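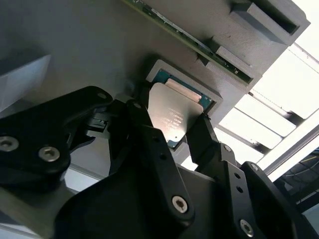

Slide 1. Title. Say hello, check the back row can hear, don't tap the microphone.

I've sold houses in Prisbridge long enough to have sold a few of them twice. Tonight is about asking prices and where they come from. Pause here. Somebody usually says "thin air".

Slide 2. The valuation visit. Three agents walk round your house. Two say sensible things and the third says a bigger number. Ask for hands up: who went with the third? Wait. The hands go up slowly.

Slide 3. The terrace on Kinnear Road. Went on in June, 25 thousand over what I'd suggested, because next door had got it. Next door had a garage. We had 59 days of viewings and one offer, from a man who wanted the shed included in writing. Two price cuts later it sold for my first figure. I didn't say a word. I may have looked one.

Slide 4. What the buyer sees. Every cut shows up on the listing, and buyers read it like a medical chart. Mention the couple at Prallska Court who turned up with a printout of all four of theirs and read it aloud in the kitchen, to the seller.

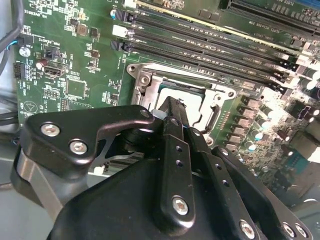
Slide 5. Sold prices against asking prices. Go slowly, the chart is small. Of the 74 sales we handled last year, most of the quick ones began at a price the owner thought was a bit mean. Take questions on this one now or they'll come up during the lease slide.

Slide 6. Flats at the Skusari building. Service charge first, then ground rent, then the lift. Leave the lift brief – there are residents in the room and it's a sore subject.

Slide 7. What to ask your agent. Which sales did you use? When did they complete? What happens at week 4 if the phone hasn't rung? If the answer to the last one is "we'll see", you have learned something for free.

Finish by 8.30. Tea is at the back. I don't do valuations over the biscuits, so please bring an address and ring the office.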